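Home | Briefings | Jobs & Calls | Archive | About

Jobs & Calls / Foreign policy / Paid contributors

Call for contributors: who gains when small countries sit out sanctions?

The Giraldo Briefing wants two researchers and a handful of occasional writers for a series on countries that stay neutral, or say they do, when their larger neighbors fall out. We have read a lot of writing on this subject and don't believe most of it. Half of it treats neutrality as cowardice and the other half treats it as wisdom, and very little of it looks at customs records.

Our own record isn't spotless. In June we went back through 263 articles and reports on neutral states and trade restrictions, some of them ours. Fewer than we'd like named a port, a bank, a shipper or a law. Plenty quoted an unnamed diplomat saying the mood had shifted. Moods shift every week in this line of work.

What we want is slower stuff. Pick a country, pick a declared policy, and check whether anything changed after the announcement. If a government voted one way at the UN and signed a fuel contract the other way, show us the contract. If you can't get it, tell us that and tell us who refused.

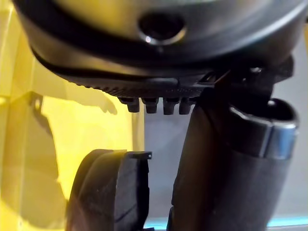
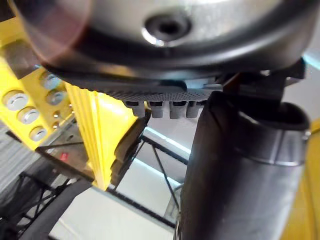 The two research posts are part-time, 14 hours a week, and run through the end of the series. One is based in our Teltovville office and the other can be done from anywhere with a decent connection. You should read at least one language besides English well enough to follow a parliamentary debate in it. A degree in international relations is fine. So is a background in freight, accounting or local news, and we would frankly like to see more of those.

Occasional writers are paid per piece on acceptance. We don't pay in exposure and we don't run opinion columns dressed up as analysis. Former officials may apply, but must list every client from the past five years — yes, including the ones described as friends.

The series is paid for by a grant from the Brirdale Fund. The fund has no say over topics or edits, and the grant letter is on our site so that you can judge that for yourself.

To apply, send a pitch of no more than 200 words, 2 samples of published work and a short note on a claim about neutrality that you once believed and later dropped. Skip the cover letter. Send everything to the Jobs Desk, Giraldo Briefing, Troncombe Road, Teltovville, or use the form on the Jobs & Calls page. Applications close 14 August 2023.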